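Trudero Reading Rooms: where we are, June 2022

Hi all — Dirceu Bittencourt here again with the update I promised, a little longer than the last one, sorry! The short version is that we're spending your money and kids are reading.

We now have 561 children signed up across the Prundau and Falcão rooms, and 240 of them take books home every single week. Prundau is the busy one. It's next to the bus stop, so parents wander in while they wait and end up staying for story hour (we had to borrow benches from the church, and I'm still not sure they want them back).

Falcão has been slower. The roof leaked in the back corner and we lost 77 books, mostly picture books, which hurt. The roof is patched now and the shelves have moved to the dry wall. I've been hunting for replacements and found a good secondhand seller who throws in the postage. 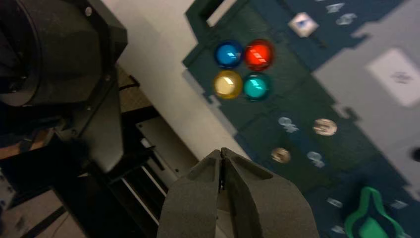

Four round buttons set in a tight square on a dark panel.

On the money side, we've spent 3782 from the book budget so far. Most of that went on early readers, plus a big box of comics that the older kids begged for and then fought over! The paint came in under what I'd guessed, so I'd like to move what's left into staff hours at Falcão if that's okay with you. Let me know.

The Tikov room is the one I'm behind on. We have the keys and a very nice landlord, but the front door sticks and the lease is still waiting on one signature. I'm aiming to open in October — I said summer last time, I know.

If you're passing through Prundau, come to story hour. Bring a book you liked as a kid.

3 comments · 14 shares

We use cookies to remember your settings. Accept | Manage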